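Portioning and table help wanted – Merkgate, short run

Need 2 people for the pet food portioning tables at our Merkgate unit. Starts December, might go on past that, can't promise. Mornings mostly, 7.30 till lunch. Quick notice I know – the Seixas order came in early and we are short handed.

What you'd do. Dry pellets out of one bowl, into dishes, weighed, lidded, labelled, boxed. Sample packs, 25 g each. A good morning is 300 packs between two of you, less when you're new and that's fine. Then wipe down, bowls washed and stacked, table left clear for the next lot.
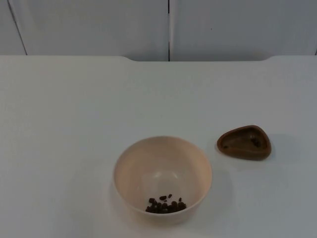
Cream bowl with dark brown pellets, brown dish to its right.

It's small fiddly stuff. Steady hands, decent eyesight (glasses fine obviously), and you need to not mind doing the same thing for a few hours. Radio is on. Standing or on a stool, up to you. No lifting over the usual box, and there's a trolley.

Things we're fussy about:
Crumbs. White tables so they show, wipe as you go
Bowls and dishes stay on thier own table, don't swap between recipes
Hands washed, hair tied back, no rings
Labels straight – Bellosa send them back if not

Allergies – please say before you come in. The pellets have fish and grain in and there is dust when a new sack gets opened. Masks provided, aprons too.
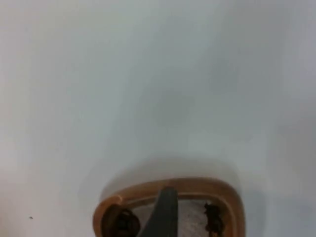 Tan-brown rim against the pale surface.

No experience needed. Kitchen, café or packing work is a plus. You get shown everything the first morning, paid, and you work next to somebody for the rest of that week. Trial shift is 2 hours, also paid.

Pay is hourly, rate on the form, plus 50 at the end of the month if you've done all your shifts. Bus stops outside the Seltum building, we're the side door round the back. Parking is bad, don't rely on it.

To apply send a few lines with your phone number and which mornings you can do. No CV needed. Put "portioning" in the subject or it gets lost. Will ring people back as they come in and close it when we've got enough so dont leave it too long.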